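The labelling step comes after you have cut the recordings into clips. If you did not do the cutting yet, please finish it first, because the script reads the clip list and will stop when the list is missing.

## Step 3: Separate glare from liquid

Our perception module is called Florkidon. In the first version it marked every bright spot on a worktop as a spill, and the planner then tried to wipe a lamp reflection. The correction was made in the labels. The network stayed the same.

1. Open the clip list from Dutthorpe. It has 3,654 frames.
2. Run the filter with the default settings:

```
florkidon filter --source dutthorpe --keep surface,hands,cloth
```

3. Take the first 400 frames which the filter gives back. Label these by hand.
4. Use `spill` for the whole liquid patch, also its thin border. Use `glare` for a light spot on the clean surface. If a shiny spot lies on the liquid, it belongs to `spill`.
5. Use `cloth` for any cloth or towel, held or lying. Do not make separate classes for colours. We tried this at Skarnonville and it only made the training slower.
6. Save, and run `florkidon check`.

In my set, the check found 306 frames where `glare` and `spill` overlapped. I corrected them one by one in an afternoon.

The first frame below needs both `spill` and `glare`; in the second, the round lights on the counter are `glare`, and the folded towel under the hand is `cloth`.

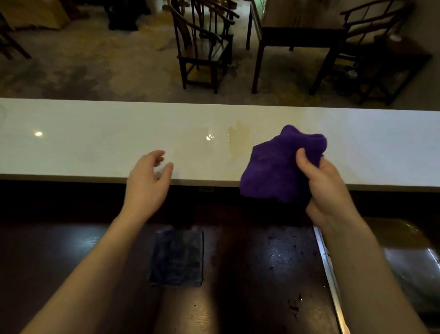
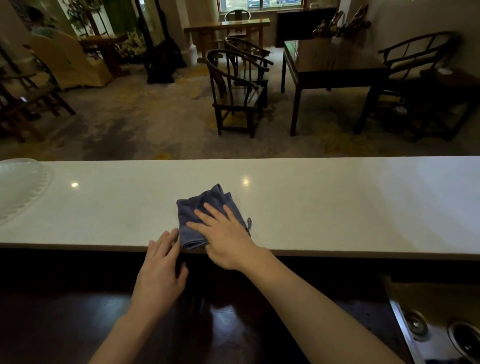 When the check gives no more warnings, export the labels with `florkidon export --to bustos`. Bustos is our planner, and it expects the classes in the same order as in your config file. If the order is different, it does not complain, but the wiping path will start at the wrong place.

Train for 3 epochs before you change any other value. Keep the old weights in a separate folder until the new ones have passed the test in Step 4.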